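Visit report: Firavell open afternoon, Muletside
25/10/2018

Firavell occupies the upper floor of a former printworks in Muletside. The firm advises small workshops and laundries on bench layout and storage, and opens its rooms to visitors twice a year. I had last been in June, when half the floor was still being rewired. The visit took a little under two hours, including a talk on shelving loads that overran.

The storage area comes first. Stock is held on racking rated at 1000 kg per bay, with small parts kept in open bins on the lower levels. Firavell moved from lidded to open bins last year. The reported saving is some 6 seconds per pick, measured over 3000 picks. Dust was raised by one visitor and the answer was that the bins are washed monthly.

The second room deals with benches and textiles. Four layouts have been tried there since spring, differing mainly in where the cloths are kept in relation to the working surface and the desk equipment.

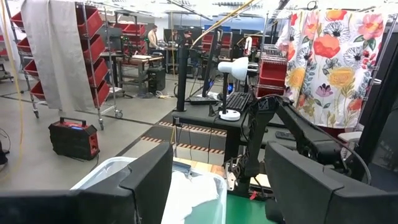 Lutfa Rathnayake

The cloth bin in the present layout is translucent white plastic with a pale rim. A single crumpled cloth takes up very little of anyone's time to find in it, and the contents can be judged through the side. The wooden board sits just beyond the bin, so that cloth and board are within one reach. The black table with the keyboard and the white desk lamp is kept separate from this surface. Red bins are stored on a wire rack near the flowered curtain, which Firavell chose over a blind on grounds of cost.

My one reservation concerns lighting. A conical shade gives a fairly narrow pool, and I would want a second lamp for any work involving white cloth on a pale board. Brophy, who led the tour, said a test with overhead strips is planned.

The last stop was the Varko room, named after the former tenant, where sample trays and bin liners can be handled and ordered. Prices were not displayed. A list is sent on request.

Access is by stairs or goods lift. Parking is at the rear, and the gate code changes for each open afternoon.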